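Citizenship & Voting | Resident Help
4 min read

Voting in Trollbridge town elections if you are not a citizen

Who can vote in a town election?

Any adult who has lived in Trollbridge long enough to meet the residency rule and is on the town roll. You do not have to be a citizen to be on the town roll. You do have to be a citizen to vote in state or federal elections, and those use a separate roll and a separate ballot.

How long do I have to live here first?

13 months without a break, counted back from the day the clerk receives your form. Short trips away are fine. If you gave up your home here and came back later, the count starts again.

Does it matter what kind of visa or permit I have?

The town form asks only that you are living in the country lawfully. A town registration does not change your immigration status or move an application along. If you have a naturalization case open, ask a lawyer before you register anywhere, including here. Concetta Negri at the Grollska legal desk sees residents by appointment and does not charge for the first meeting.

What proof of address do you accept?

A lease, a utility bill, a pay stub or a letter from a school. We need one item for each address. Phone bills are not accepted.

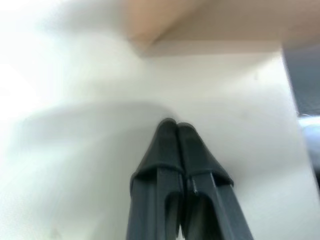

What if I moved during the residency period?

List every address, oldest first, with the date you moved in and the date you moved out. Most returned forms come back over these dates. One address has to end where the next one starts, and the two should touch the way the tips of the two dark gripper fingers press together in the photo. If you stayed with a friend for a week between leases, that week needs its own line. A signed note from the friend is enough.

Can I register online?

No. Bring the form to the clerk's window or mail it. The window closes at 4 p.m. and stays closed for two weeks in August.

What does it cost?

Nothing. A replacement voter card is $13.

I received both ballots by mistake. What should I do?

Do not fill in the state or federal ballot if you are not a citizen. Call the clerk, Priit Jaunzems, and keep the envelope. Voting in a federal election as a noncitizen is a crime and can affect your right to stay in the country, even if you thought you were allowed.

Is the town roll public?

Names and streets are. Citizenship is not printed on it.

Can I run for office?

You can run for the library board and the parks board. Both require 40 signatures from people on the town roll. Town council seats are open to citizens only and require 100.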